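Ploltus

Ploltus is a puzzle video game developed by the Canadian studio Wolby and published by Teixeira. It was released for Windows and Mac on April 11, 2018, and a console version followed the next January. The player sorts and stacks cargo in a harbour warehouse while the tide rises through the lower floors.

Gameplay

Each level takes place in one room of the warehouse, seen from a fixed angle. Cargo arrives by chute and has to be placed on shelves, rafts or other cargo before the water reaches it. Items differ in weight and in whether they float. Soaked goods lose their value but can still be used as ballast, and several of the later levels can only be finished by letting some of the stock go under.

There are 13 chapters. The first works as a tutorial and can be skipped from the main menu. A level is cleared when the required value of dry cargo is reached, and any time left on the tide clock is added to the score. The game does not have lives. A failed room can be restarted at once, or rewound to the last chute delivery.

A two-player mode is included, in which both players share one warehouse and one score. It was local only at launch. Online play was added in version 2, together with a colour-blind setting that marks cargo types with shapes.

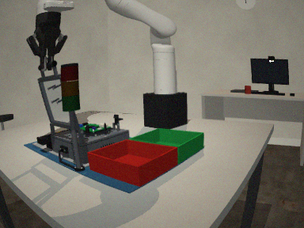 Development

Ploltus began as a side project by designer Wai-kit Tang, who had worked on Wolby's earlier racing game, Molel. The first version was a paper prototype using cardboard tokens and a sheet of blue plastic for the water. Tang kept the paper rules for weight and floating almost unchanged in the finished game.

The studio built its own physics code after finding that stacked crates in its older engine drifted apart when left alone. Most of the second year was spent on this problem and on the behaviour of water in small rooms. Music was recorded late in production and is limited to the menus and the end of each chapter – levels have only harbour sounds.
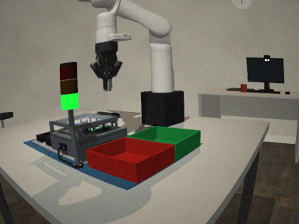

Rooms in Ploltus went through many changes between the early test build and release. The test build had no textures and showed cargo as grey blocks, and the water was a flat sheet that moved up one step at a time. Wolby added the brickwork, lamps and painted signs once the positions of the shelves had been settled.

Release and updates

The Windows version sold 3059 copies in its first week. A level editor was added in a free update, and players had shared 1564 custom rooms by the time the console version came out. Rooms made in the editor cannot be used in the two-player mode.

The console version supports the same save format, but scores are kept on a separate table.

See also

Molel
Puzzle video game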